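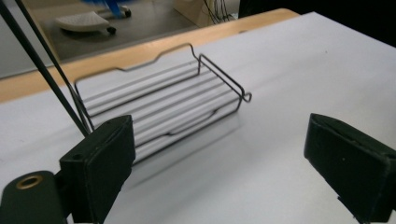 Unit 2: Rate statistics for hitters

Read before the session on 17th January. Bring the Driratstead season sheet.

Counting totals such as hits and home runs depend on playing time. Rate statistics divide a total by the number of chances, so players with different workloads can be compared.

Definitions
Batting average (AVG) = hits / at bats
On-base percentage (OBP) = (H + BB + HBP) / (AB + BB + HBP + SF)
Slugging percentage (SLG) = total bases / at bats
OPS = OBP + SLG

Walks, hit by pitch and sacrifice flies do not count as at bats. A double counts as two total bases, a triple three, a home run four.

Worked case
A first baseman has 545 at bats and 11 triples. The triples supply 33 total bases and add 33/545 = .061 to his slugging percentage. Round only at the last step.

An OPS of .712 says nothing about how it was reached. A .350 OBP with a .362 SLG gives the same figure as .290 with .422. Valtonen's notes on weighting the two parts are in the course folder.

Problems
1. Compute OBP for each regular on the sheet.
2. Rank the same players by AVG, then by OPS. Explain the largest change in rank.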